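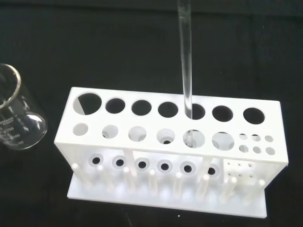

Call for Participants: Bench Evaluation of the Skamiser Tube-Handling Kit

Posted Mar 8, 2022

Voster is looking for laboratories to evaluate the Skamiser kit, a tabletop arm package for placing glass test tubes in standard plastic racks. The evaluation starts in April and runs for three weeks at each site. Participants keep the kit on their own bench and run it on their own glassware.

What is being evaluated

The kit consists of the arm, a two-finger gripper, a wrist camera, a control unit and the placement software. The software finds the openings in the top plate of a rack from the wrist camera view, selects one that fits the tube, and lowers the tube vertically. The current release handles racks with more than one hole size on the same plate. Clear glass against a dark bench covering is supported. Clear glass on white or reflective surfaces is under test, and results from sites with such benches are of particular interest.

The kit does not cap, decap, fill or weigh tubes. It is not to be used with patient samples, pathogens or flammable solvents during the evaluation.

Who can apply

Teaching, quality control and small research laboratories. Prior experience with robots is not required. Each site needs:

- A level bench section at least 585 mm deep, clear of shelving overhead
- One grounded outlet and a wired network connection
- Two staff members who can attend the setup day and share the daily runs
- At least one rack type in regular use, with tubes to match

Sites that keep beakers or other glassware beside the rack while working should say so on the application. The arm's approach path is set at installation and has to account for standing objects.

What participants do

Daily runs take around 3 hours, including loading and the log. The operator starts each batch, stays within reach of the stop button, and records every placement the arm refuses, repeats or gets wrong. Broken glass is logged separately with the hole position and tube diameter. Camera recordings are stored on the control unit and reviewed by Voster after the kit is returned. Operators should keep hands, documents and labels with personal data out of the camera's view.

At the end of the period, both operators complete a written questionnaire and join a call with Tae-yang Yook, who maintains the placement software.

What Voster provides

Delivery, installation and collection of the kit; replacement of any glassware broken by the arm; a fixed payment to the laboratory on receipt of the completed logs. Sites may purchase the kit afterward at a reduced price but are under no obligation to do so.

How to apply

Send a one-page description of the laboratory, a bench sketch with dimensions, and the maker and model of each rack to Mareike Wegener, Evaluation Office, Voster, Flestthorpe. Questions about electrical or safety requirements go to Heike Kasten at the same office. Applications are reviewed in the order received.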